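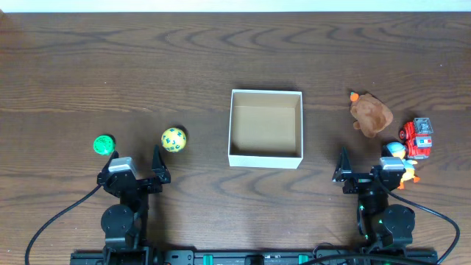 Review: Naylor two-arm teaching kit, second revision

Posted 21 November 2021

The Naylor kit is a tabletop bimanual setup for people who want to record demonstrations and train a policy on them. You operate a pair of hand-held leader arms, the follower pair copies, and the software writes joint positions and camera streams to disk. I bought mine through Onmont in January and have used it most weeks since.

My test task is toy packing. Toys and balls are spread over a table, and the arms put them in an open cardboard box. It needs both arms and a mix of grasps, and it resets in seconds. I recorded 200 episodes for this review, half with the stock settings and half after the changes described below.

Assembly

Both arms bolt to a common rail. The manual gives no torque value for the base screws and two of mine worked free in the first week. Threadlocker fixed it. Cable routing is left to the owner. The wrist cables need a generous loop or they pull on the last joint, but a generous loop can wander into the head camera's view. I settled on a loop a little longer than the manual's drawing and have left it alone.

Calibration is done by moving each leader and follower to a printed reference pose and pressing a key. The left follower drifted by a couple of degrees over a month, so I now recalibrate before every session.

Teleoperation feel

There is no force feedback. The leader grips have a light return spring, and you judge contact by eye. For plush toys this hardly matters. For hard balls it does: squeeze too early and the ball rolls away, squeeze too late and the fingertips scrape the table. Latency was low enough that I stopped noticing it within an hour.

The wrist cameras are the weak part of the kit. At normal operating speed they smear badly on a strongly grained surface, and a glossy finish adds glare just where the fingers close.
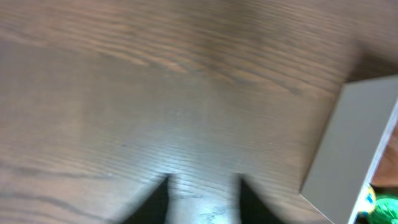
Vurulura wrote in under the earlier version of this review to say that fixing the exposure by hand and adding a lamp cured most of the blur on the same kit, at the cost of a noisier image, and that slowing the operator down did more than either.

I tried all three suggestions. Fixed exposure is worth doing and should be the default. The lamp helped the blur but made the glare worse until I moved it off to one side. Slowing down works, with the drawback that the policy learns to be slow as well.

Recording software

The recorder is a plain command-line program. A foot pedal starts, stops and discards an episode. The discard function is the best thing in the package - a bad grasp costs one press and you carry on. Episodes are saved in separate folders with a small text file of metadata. There is no built-in viewer, so checking a session means opening the video files one at a time.

Both arms can be driven at once by a single operator, and the software makes no attempt to keep them apart. Reaching into the box with one gripper while the other goes for a ball takes practice. My early recordings have long pauses in which one arm waits for the other. 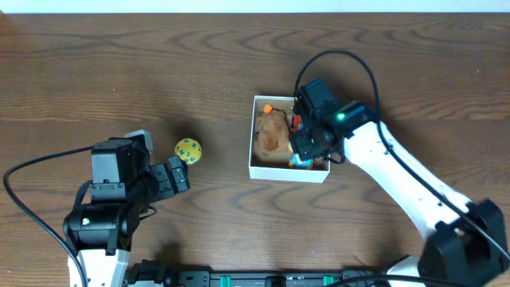

Gukthorpe disagrees with me on those pauses and would keep them in: a policy trained only on smooth overlapping motion has never seen an arm wait its turn, and it will run one wrist into the other the first time the timing slips.

That is a fair objection. I had been trimming pauses longer than a second. With trimming off, the trained policy was slower and the wrists touched less often. I have left it off for two-arm work and would still trim for single-arm tasks.

Results

With the first 100 episodes the policy handled soft toys well and missed small balls often. The second 100, recorded with fixed exposure and a side lamp, improved the balls noticeably. Items lying close to the box wall remain difficult, as the fingers tend to catch the rim. I suspect more demonstrations of that one case would help more than any hardware change. 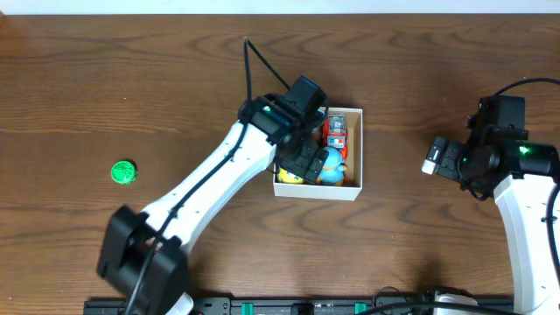
Toy packing with both arms over the table, one green item still outside the box.

Wear and running costs

One gripper servo was replaced after 42 hours of use. The part arrived quickly and the swap took an evening, most of it spent on the cable. The leader arms show no play so far.

Verdict

Good arms, a sound recorder, mediocre wrist cameras. Buy it if you are comfortable on a command line and can control the lighting on your bench. If your work depends on close-up views of small hard objects, budget for better wrist cameras from the start and check the bracket spacing first - mine needed a drilled adapter plate.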